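Ticket: Risarus dashboard counts fewer clips than we upload
Queue: Operations tools
Opened by: Gilles Vidal, shift lead, tabletop team, Jileck
Priority: Normal (I asked for High)
Status: Waiting on vendor

Tuesday, 8:40 am
Opening this again because the last one was closed with "user education provided." The people on my team know how to press a button.

The problem: Risarus says we turned in 406 clips last week. The upload folder has 477. The dashboard number is the one that goes to payroll as "productive output," so I would like the two to match. Everything in the folder plays from start to finish. I opened them all, which took most of a day I was supposed to have back thanks to the dashboard.

Before Risarus, a lead looked over the clips and signed off the sheet. It was slow, and I won't pretend I miss the sheet. But when a clip got turned down, a person had turned it down and you could ask them why.

Tuesday, 10:15 am
Reply from tools desk: please clear the browser cache and try again.

Done. Still 406.

Tuesday, 11:05 am
Tools desk asks whether the missing clips come from one site or one person. Neither. I went through by hand. All nine people on the team have at least one missing. The home setups are hit harder than the Stistenico site, where everyone works at the same gray bench with the same bins.

What the missing ones have in common, as far as I can tell:
- the tray task, where loose items go from the table into the tray or come back out
- recorded at home
- several items near each other on the table at the start

I haven't found a missing clip from the drawer task or the folding task.

Tuesday, 1:30 pm
Tools desk says the auto-reviewer (supplied by Hervieu) "filters low-quality demonstrations" and this may be expected behavior. Fine. Then I need to know:

1. What counts as low quality?
2. Where does the person who made the clip see that it was filtered?
3. Why does payroll get the filtered number when the work was done either way?

On 2, I checked from a team account. They don't see it. The clip shows a green check and says "received." The only place the lower number appears is the weekly report, and the team can't open that.

Wednesday would be a good day to have answers, as the report locks that night.

Tuesday, 2:20 pm
Tried some tests while waiting.

Test A: re-uploaded a missing clip under a new name. Green check, not counted.
Test B: same person, same room, same task, with only two items on the table. Counted.
Test C: same again with a full table. Not counted.
Test D: full table at the Stistenico bench. Counted.

So it isn't the upload. It looks to me like the reviewer wants a clean start position and can't find one when the table is busy and there's also a lived-in room behind it. I could be wrong, I'm only guessing from the outside. But the team was told in writing to keep things natural and to vary the items. They did what they were told and the filter docks them for it.

For the vendor, a typical start position from a home setup, tray task:
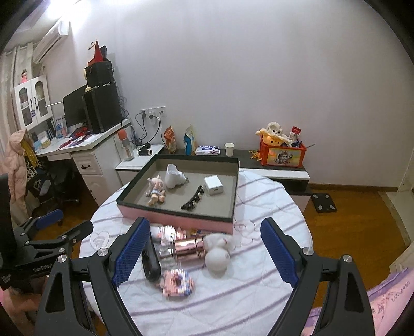

The instruction sheet from August says "mixed household items, different sizes and materials, normal room." I'd like someone at Hervieu to tell me which line of that sheet a person breaks by working from a table like this one. If the answer is that the sheet is out of date, then update the sheet and pay for the clips that followed the old one.

Tuesday, 3:45 pm
Vendor reply, pasted by tools desk: the reviewer was checked on over 1000 clips and agrees with human raters "in the large majority of cases."

I asked where those clips were recorded. No answer so far. My bet is a bench.

Tuesday, 4:10 pm
Tools desk suggests a workaround: have the team clear the table down to two or three items before each take. I don't want to pass that on. It adds setup time that isn't paid either, and the whole reason given for home setups was that they aren't tidy benches. We'd be changing how people work so that the software can keep being right.

I did mention the suggestion to two people on the team. One of them had already been doing it for a while – her numbers looked low and she figured it was her hands. She has been practicing on her own time.

Please add that to the ticket as an effect of the bug. There is no field for it, so I put it in "Other."

Tuesday, 4:50 pm
Current requests, so this doesn't get closed again overnight:
- payroll uses 477 for last week until the cause is known
- the green check shows "filtered" when a clip is filtered
- a person at Jileck can overrule the reviewer, by name, with a note

Tools desk has agreed to the first one for this week only. The second is "on the list." The third needs a change to the Hervieu contract, and they're asking who owns that.

Leaving open.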